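Jodora gripper kit and simulator, bench build
Reviewed by Ezeani, July 9, 2019

Rating: 4 out of 5

The Jodora is a two-finger electric gripper sold as a kit by Prudville, together with a license for the desktop simulator that goes with it. I paid $340 for the pair. The assembled version is $400. I built mine on a shared bench at the Clundgate workshop and mounted it on a six-axis arm I had already built and calibrated. The job I had in mind was turning rotary knobs on old audio and test equipment, so most of this review concerns small cylindrical objects packed close together. If you want to pick up boxes, your results will differ.

Assembly

The linkages come cut and drilled. The pivots are shoulder screws in plain bushings, which need a light touch with the driver. Tighten them fully and the fingers bind near the closed position. Back them off an eighth of a turn and use low-strength threadlocker, which is not included. The manual puts the threadlocker step after the step where the covers go on, so read ahead.

The motor bracket was the only part that needed work. Two of its holes were undersized and I opened them with a hand reamer. Prudville sent a replacement when I asked, but by then the first one was in use.

Cable exit is at the rear of the body. There is no strain relief. I printed a clamp.

Mechanical performance

Play at the fingertips is low for a kit at this price. Both sides close evenly once the linkage has been set with the supplied pin. Motor current is reported over the serial link and is a fair stand-in for grip force after you have made your own table. Without the table the numbers mean very little.

On a smooth plastic knob the stock fingertips slip before a stiff potentiometer turns. Thin silicone sheet glued to the pads cured this. The largest knob I turn is 30 mm across and the fingers take it with room to spare. The limit in practice is the gap to the next knob, as each finger has a stepped outer side and needs clearance all the way down. On tight rows I approach straight from above and rotate the wrist before descending, so that the fingers drop in along the wider spacing.

Simulator

This is the better half of the package. The gripper model loads with the linkage already constrained, and the wrist camera is set up in the default project. You can bring in your own geometry. I modeled a dark panel with several rows of black knobs, white pointer lines and tick marks, close to what I have on the bench, and used it to work out approach paths before risking any real hardware.

Collision checking is reliable between fingers and knobs. It is less reliable between the linkage and a panel edge, where I had two contacts on the bench that the simulator had passed. Adding a margin to the linkage mesh took care of it.

Rendering is plain, with hard-edged color patches for the surroundings and simple shadows. For path work that is enough. For training a pointer-angle detector it is marginal. My detector read the simulated pointers well and then did poorly on real ones, mainly through glare on the knob tops. The lens settings also need to be matched by hand; the default field of view is wider than that of my camera.

The wrist view has a second use, which is checking how much the fingers hide. With the gripper low over a panel, they cover a good part of the rows nearest to the target. I now read all pointer positions from a higher pose first, store them, and then go down.

Software updates

The December release changed the joint naming and broke my saved projects. Renaming by search and replace fixed them. The current version has run for 28 sessions with one crash, during a mesh import.

For: low play, usable current readout, good linkage model, spare pivots in the box.
Against: no strain relief, slick fingertips, step order in the manual, loose collision checks at the linkage.
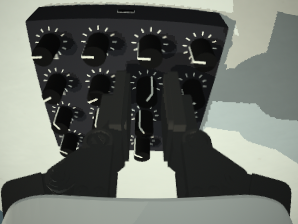

Jodora simulator, wrist camera view with the gripper over the knob panel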